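共用作業台における食器類の配置と収納に関する検討
報告書 2025-04-20

1. 目的
本課題では、共用作業台の上でプラスチック製の食器を扱う際の置き方と片付け方を整理し、作業者が替わっても同じ状態に戻せる手順を定める。対象は軽食準備と配膳練習に使うボウル類である。刃物、ガラス器、加熱器具は含めない。

2. 背景
Prarnley棟の作業台は複数の班が交替で使用している。前期までは食器の定位置が決まっておらず、使用後の器が台の各所に残る状態が続いていた。8月の予備調査では、次の班が作業を始める前に器を寄せる時間が毎回発生していた。Drekivville演習の引き継ぎ票にも、器の所在が不明という記載が複数ある。

3. 条件
天板は木製で、表面に木目が通っている。器は円形のプラスチック製とし、黄、桃、青など色で区別する。収納箱はPaulauskas型の浅いものを用い、内寸の高さは300 mmである。1回の試行は配置、使用、回収の3段階からなり、制限時間を45秒とした。試行は7回行い、うち1回は時間超過のため集計から除いた。有効な試行は6回である。

4. 配置の規則
(1) 器は天板に直接置き、敷物を使わない。
(2) 同じ形の器は横に並べ、縁どうしを重ねない。
(3) 小物は器の手前に出す。奥に置くと器の縁に隠れ、回収時に見落としやすい。
(4) 天板の中央は空けておき、盛り付けに使う。
(5) 回収は小さい物から始め、最後に大きい器を箱へ入れる。

5. 結果
有効な試行のすべてで、器は制限時間内に箱へ戻された。時間を要したのは回収の段階であり、特に小物が器の奥にある場合に差が出た。色による区別は有効で、器の取り違えは記録されなかった。一方、天板に照明が反射する位置では、淡い色の器の縁が見分けにくいという意見が班内から出た。照明の向きは変更できないため、淡色の器を反射の弱い側へ移す案をRaltumeck班と協議中である。
収納箱については、深さに余裕があるものの、器を立てて入れると倒れやすい。伏せて重ねる方式に統一したところ、箱の蓋が閉まらない問題は解消した。ただし水気が残った器を重ねると内側が乾きにくい。洗浄後の器は乾燥を確認してから重ねることとし、この点を引き継ぎ票の記入欄に追加した。

6. 作業台の状況
図1 木の天板と青い丸みのある器物
図2 天板右側の黄および桃のボウル

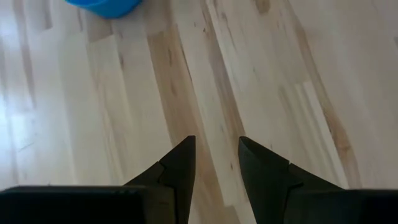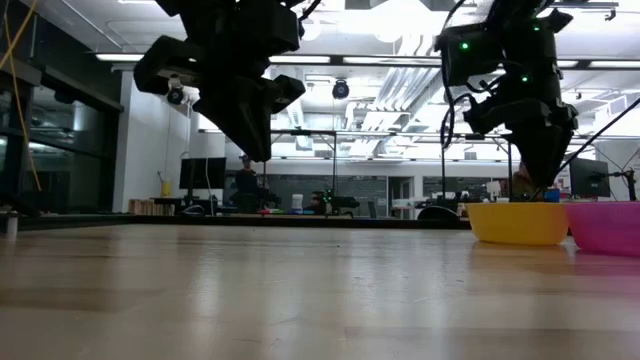 7. 補足
問 色の異なる器を同じ箱に重ねて収納してもよいか。
答 形と大きさが同じであれば差し支えない。大きさが異なる場合は、大きい器を下にして伏せ、小さい器をその上に重ねる。蓋が浮くときは箱を分け、引き継ぎ票に箱の数を記入する。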